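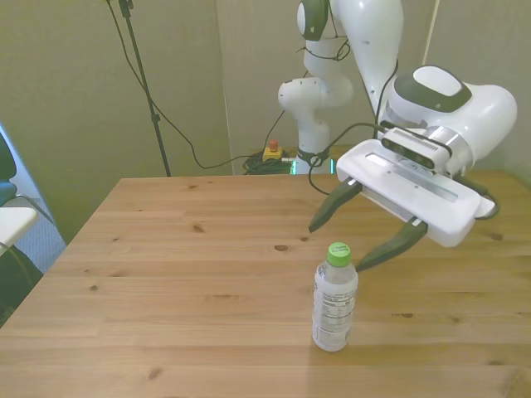
Nayara Vasconcelos wrote to me in March to say that I had the definition too narrow, and that half of what people call a slip is really a cable fault that shows up as one. She's right, so I've redone the opening.

Print this article | E-mail this article
Reading time: 3 minutes

Grip loss (also slip fault, or just "a drop") is what we call it when a robot gripper believes it is holding something and it isn't, or when it is holding something and stops. I've been fixing these for a living long enough to have opinions, so please read this entry with that in mind!

Causes

The plain kind is mechanical. Two fingers close on a smooth round thing, a drink bottle say, and the force is set for something stiffer. The plastic gives a little, the fingers reach their target width, the controller reports a good grasp, and up goes the arm with the bottle sliding out of it. Labels make it worse (the seam is a different surface from the rest of the wrap) and so does closing too high, near the shoulder, where the sides start to taper.

The other kind is Nayara's. A wrist camera needs a cable, the cable has to go somewhere, and if the loop is too short it tugs at the connector every time the wrist turns. The picture freezes for a moment and the arm carries on toward where the bottle used to be. I lost most of a month to this at Lanitz - I kept changing finger pads, and the pads were fine.

The Dranach case

The one everybody in my line brings up is Dranach, where a test cell ran 100 picks on the same bottle and logged 3 failures. Heloísa Lopes went back through the video and found 20. The software only counted a drop if the fingers closed all the way, and a bottle pinched by its cap kept them open just enough to pass. No one was hurt, but the arm had been swinging badly held bottles past an open walkway, and the cell was shut down until the check was rewritten.

Safety

A dropped bottle is a wet floor at worst. The trouble starts when somebody reaches in to stand it back up while the arm is only paused. Hit the emergency stop first, and keep the box where you can reach it from your side of the table, clear of any cables on the floor. The Tamamden shop manual asks for 2 people during a recovery, and I used to think that was fussy (I don't now).

See also: Teixeira test, cable strain, false grasp

Print this article | E-mail this article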